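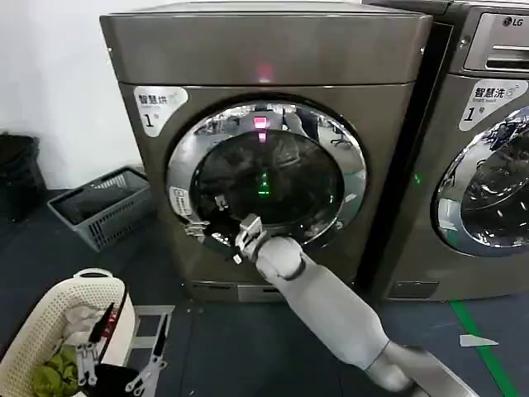 The Laundry Corner at Alness House

Welcome to my small gallery of our shared laundry. My name is Jad Nasrallah and I live on the second floor. New residents often ask me which machine is which. The room is open to all 43 apartments.

The dryer with the door closed. It has a wide chrome ring and dark glass, and the label on the front has a big number 1. The LG washer on the right has its own number 1 label – please look twice before you start.
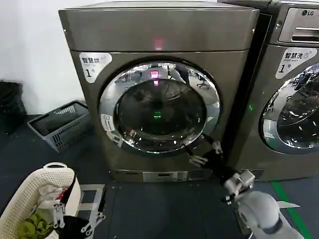 Inside the dryer

The door opens to the right, toward the washer, so leave your basket on the other side. I like the steel drum very much, it is easy to wipe. Please clean the lint filter after each load.

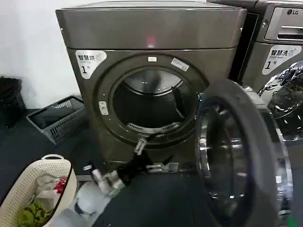 Dryer 1 with its door open. The filter grille is at the bottom edge of the opening.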